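Textiles in the Home: Notes for Session 2
Cloth, sleep and the bedroom
Course leader: Veronika Vörös

Last time we finished on spinning, and a few of you stayed behind to try the drop spindle (well done to Nisha Tyagi, who got a good length of yarn out of a very uncooperative fleece!). Tonight we move on to what happens when the yarn becomes cloth, and I want to start with the cloth we all spend a third of our lives touching and hardly ever look at.

1. Plain weave and its cousins

Most sheets are plain weave. One thread over, one thread under, all the way across, and the next row does the opposite. It is the oldest and simplest way of making cloth on a loom and I never get tired of it. Percale is a plain weave too, only closer and finer, and it has that crisp feel people either love or can't stand.

Sateen floats the warp or weft over several threads before it dips under. Those long floats catch the light, so the cloth looks smooth and slightly shiny. They also snag more easily, so think twice if you share your bed with a cat.

Twill has the slanting lines you know from denim. You'll see it less often in sheets and quite a lot in heavier covers and work clothes. Flannel can be plain or twill, and what makes it flannel is the brushing: the surface is raised so that it holds air.

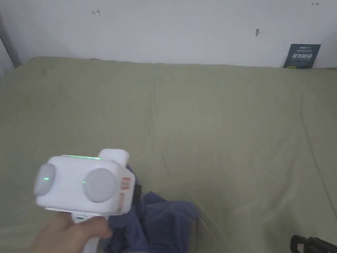 Pass the sample cards round while I talk, and please use the magnifying glasses. With plain weave you should be able to make out a tiny chequerboard. With sateen, look for the side where one set of threads seems to have swallowed the other.

2. Thread count, and why to be wary of it

Thread count is the number of threads, warp and weft added together, in one square inch of cloth. A packet that says 600 sounds twice as good as one that says 330, and this is where it gets interesting. There is only so much room in a square inch! To reach the very high figures, some makers twist several thin yarns together and count each one separately. The cloth can end up heavy and a bit airless.

What matters far more is the fibre. Long-staple cotton makes a smooth, strong yarn with fewer loose ends, and fewer loose ends means less pilling. Linen is counted low because the yarn is thick, and a good linen sheet will outlive most of the furniture. My grandmother's pair from the Rácz mill went to my aunt, then to me, and they are softer now than any shop sheet I have ever bought.

Gyula Szekeres asked by email about cotton and polyester mixes. They crease less, and they cost less. They can also hold on to warmth and pill with age. Nothing wrong with them for a spare room.

3. Creases

I love creases, I really do — they tell you so much about a fibre. Cotton and linen are made of cellulose. When they are bent, the weak bonds between the long molecules slip and join up again in the new position, and the fold stays put. Water loosens those bonds, and that is why a damp sheet irons so much better than a bone-dry one. Wool is a protein fibre with a natural crimp and springs back by itself if you hang it in a steamy bathroom.

Try the fist test at home. Squeeze a corner of cloth hard in your hand, count to ten, let go and watch. Do it with a cotton shirt, a wool scarf and something synthetic, and write down what you see.

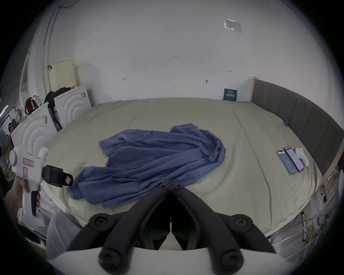
4. The fitted sheet

People are often surprised at how young this one is. For centuries a bottom sheet was a flat rectangle, tucked in by hand, and there was real skill in a tight corner. Elastic changed all that during the twentieth century. Irén Fülöp has kindly offered to show us her hospital corner on the table next week, and she is fast!

If yours keeps popping off, measure the depth of the mattress before you blame the elastic. A topper can add a surprising amount. When you sew your own, cut the corners square, seam them, and only then run the elastic through the hem.

5. Reading and homework

Chapter 2 of the course booklet, up to the part on bleaching. Peadar McGrath has the spare copies.

Find one piece of bedding at home and note the fibre, the weave and the washing advice on the label. If the label has gone, make your best guess and bring a few loose threads in an envelope — we'll look at them under the microscope.

Anyone coming on the Kerkby mill visit in July should give me their name before the break. Flat shoes, please, as the weaving shed floor is uneven, and bring earplugs if you have them. The looms are gloriously loud.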